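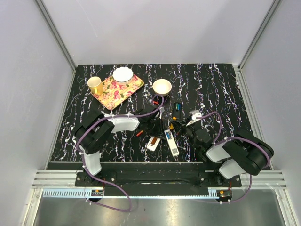
Wozu noch eine Traueranzeige?

654 Euro hat die Familie Bielecka für die Anzeige im Ulliker Boten bezahlt, zweispaltig, mit Rahmen und einem Vers, den die Verstorbene nie gelesen hatte. Ihre Tochter Danuta sagte mir im Mai, sie hätte lieber den Kaffee danach bezahlt. Der fiel ohnehin aus, in der Kapelle saßen 30 Leute mit Abstand.

Nun wirbt das Gedenkportal Plutau mit 3.921 »lebendigen Erinnerungsseiten«. Lebendig, nun ja. Ich habe an einem Abend 60 davon gelesen. Die Kerze kostet extra, und die Kondolenzen klingen, als hätte sie immer derselbe Schwager geschrieben.

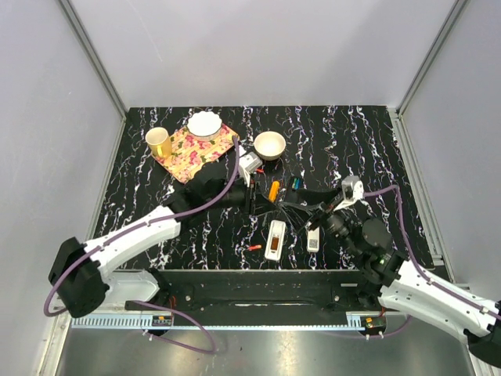
Gelbe Tasse und weiße Schale mit gewelltem Rand.

Mir leuchtet nicht ein, warum Trauer öffentlich sein muss, damit sie gilt. Ein Brief an die Angehörigen tut es auch – er darf ruhig ungeschickt sein. Wer keinen schreiben mag, kann nach einem Monat anrufen, wenn das Telefon wieder still ist.

Tineke De Smet
2020-11-15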